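Ultby Coastal Ecology Group
Minutes of the July meeting

Start: 4 p.m.
Chair: Valentin Gaillard

1. Minutes of the previous meeting
The minutes were accepted with one correction. In item 3 the word "mussels" must be replaced by "barnacles".

2. Eelgrass survey at Geluvine Bay
The chair presented the results of the spring survey. In total 2,239 shoots were recorded on the two transects. The loss is strongest in the shallow part, where the water stays warm for many days and the leaves are covered by fine algae. In the deeper part the meadow looks stable, but the plants there flower less than before.

There was a discussion whether the warm water or the nutrients from the river are the main reason. The group did not reach agreement on this point. It was decided not to name a single cause in the report before the nutrient samples are analyzed.

3. Temperature loggers
Of the 14 loggers placed at Millet Point, 4 did not give usable data for the winter. The batteries will be replaced by another type. Valentin Gaillard proposed to place two of the loggers deeper, outside the meadow, for comparison. Agreed.

4. Seed collection
Permission is received to collect seeds on the north side of the bay. The limit is 200 flowering shoots for the season. The seeds will be kept in running seawater at the Drorano station until sowing in the fall. The question of who prepares the seed bags remains open and is moved to the next meeting.

5. Data entry
The field sheets from the spring must be entered before the end of the month. Depth is to be written in meters, with one decimal. Empty cells should stay empty and not be filled with zero, as happened in the shoot density table.
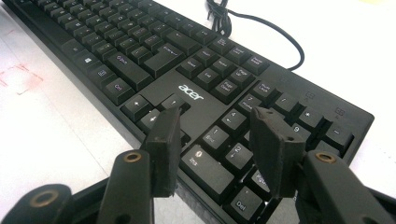
Millet Point station asked by letter if the older sheets, where depth was only noted as "shallow" or "deep", can be left out of the trend analysis. The meeting found that they can be used for presence and absence, but not for depth.

6. Other matters
The boat is not available in the first half of August. The next transect dives are moved accordingly.

The meeting was closed at 5:40 p.m.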